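Cell Technician, two-arm marker cube cell (Skellport)
14 shares | 3 comments

Wemska is hiring a technician to set up, look after and repair one two-arm cell at our Skellport site. The post is full time and starts in October. You will report to the cell engineer and work the early shift, with handover at 2 p.m.

The cell has two white arms on a black table in front of a green backdrop. Parts are white cubes with printed markers, set out near a two-by-two marker sheet that serves as the table reference. The rails are segmented and come apart for service.

Duties

1. Morning setup. Check the base flange, the cable connector and the LED ring on the rear arm. Check that the marker sheet lies flat, then run the reference routine – 10 poses per arm.
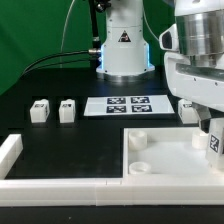 2. Block layout. Place the cubes in a row on either side of the sheet, tags up, at the same depth as the paper. Confirm that the wrist camera reads every tag before the program is released. Keep hanging cables out of the reach of both arms. Log any tag that fails to read three times in a row.
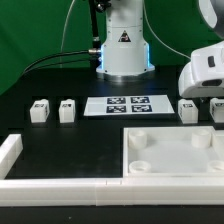

3. Wear and cleaning. Marker faces are wiped at the start of each shift. Posts and frame parts are checked for chips, grime and open seams, and reprinted or replaced when the marker no longer sits square. The wrist camera is the normal inspection tool. You should be comfortable judging a part from a close, oblique view. 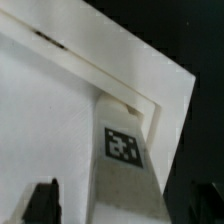

Wrist view: marker on post, notch at the top of the post, gray discoloration below the marker.

4. Fixture fit. Raised bosses and edges on the white plastic parts are inspected at close range with the gripper finger beside them. Finger pads are changed every 2000 cycles – sooner if the log shows slip.

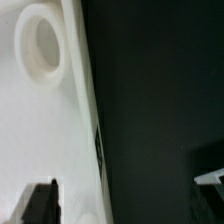
Wrist view: round boss and raised edge, gripper finger at lower left.

Requirements

Two years of hands-on work with small robot arms or similar equipment. Able to redo a hand-eye calibration from written instructions. Basic wiring and connector repair. Experience with the Flisteo job log is useful; training is given at our Norðdahl office in the first month.

To apply, send a resume and one repair report you wrote yourself, 100 lines at most, to the Skellport hiring desk. Applications close at the end of August.

Contact: Wemska Hiring, Skellport | © Wemska | Back to top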